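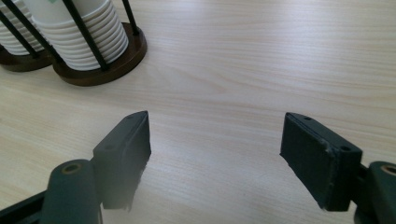
4. Waiting together: the break room as a place for small talk

4.1 Why we looked at the tea hour

When we first drew up our plan for studying how newcomers settle into Andville, the tea hour was not in it. We had the language classes, the housing office and the long bus ride out to Kelemen, and we thought that would keep us busy enough. Then, over and over, people we were interviewing on some other matter would drift back to the hour after class when everyone stood around waiting for the kettle. One woman, asked about finding a doctor, told us at length how she had learned the word for "prescription" from a man stirring his tea. After the fifth or sixth story of this kind we gave in and added the tea hour to our visits.

Earlier writing on small talk tends to treat it as a kind of warm-up, the bit of conversation that comes before the useful bit. Readers who have come with us through Section 3 will know that we have some sympathy with this view, at least for the housing office, where a remark on the weather really does seem to clear the way for a question on rent. The tea hour is a different animal. Very often there is no useful bit waiting at the end of it. People talk about the rain, then about somebody's knee, then it is time to catch the bus.

4.2 The room and its habits

The center in Andville opened its second room to learners after the morning class was split in two. The furniture is plain. Drinks are set out on a light wood-grain table, and the paper cups stand at one corner of it in a pair of holders with dark wooden bases and black wire (Figure 4). We mention the corner with some care. A person who wants tea has to come to it, and a person who has just come to it is, for a moment, standing next to whoever came before. Irén Antal, who led the field visits, wrote in her notes that she heard more first greetings at that corner than at the front door, and the rest of us came to agree with her once we had spent enough mornings there ourselves.

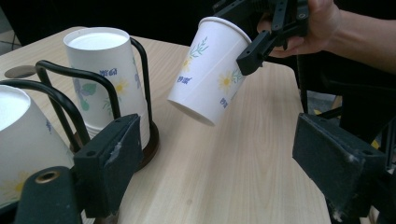 We recorded 210 separate conversations between the start of the fall term and the end of December. Most were short. A good many were over in less time than it takes to drink a cup of tea, and we were strict with ourselves in not leaving those out, because a short exchange between two people who have never spoken before may well matter more to both of them than a long one between old friends. Conversations were written down by hand, in the language they were held in, and gone over the same afternoon by Ákos Vincze and Niloufar Arabzadeh, who between them could follow nearly everyone in the room. Where they disagreed on what had been meant, and with jokes they often did, we kept both readings.

4.3 Borrowed words

The pattern we found easiest to hear, once we knew to listen for it, is one we call borrowing. A learner takes a phrase from the person they are talking to and gives it back a turn or two later, a little changed. "It's pouring out there," says one. "Pouring, yes, all night pouring," says the other. No one corrects anything. In class, the same learner might have been asked to repeat the phrase properly, and several people told us, with great kindness toward their teachers, that they were glad to have somewhere to say it wrong.

Borrowing happened among learners at every level, which surprised us a good deal. Sándor Lakatos had expected it to fade as people's English grew, and argued for this so well in our early meetings that we very nearly wrote it into the coding sheet. What changed with time was the size of the piece. Beginners borrowed single words. People in their second year borrowed whole ways of telling a story, including, in one case we are all fond of, another speaker's habit of sighing before the good part.
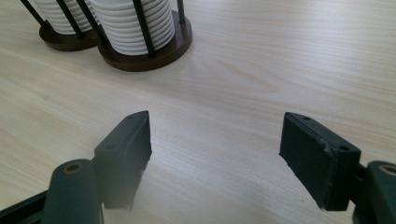 It would be unfair to leave the impression that everyone enjoyed the tea hour. Of the 20 learners we interviewed at length, some said plainly that they found it tiring, and one went home straight after class every day for most of a term. She was lonely, she told us, but standing in a room of people chatting made her feel lonelier. What brought her back was a small job. She was asked to help carry things in, and once she had a reason to be there she found it much easier to stay. Heikki Aaltonen noticed much the same thing in his earlier interviews in Stillon, where newcomers who washed up or put away chairs were often the ones who knew everybody's name by spring.

We return to these small jobs in Section 5, where we compare them with the more formal buddy program at Kelemen.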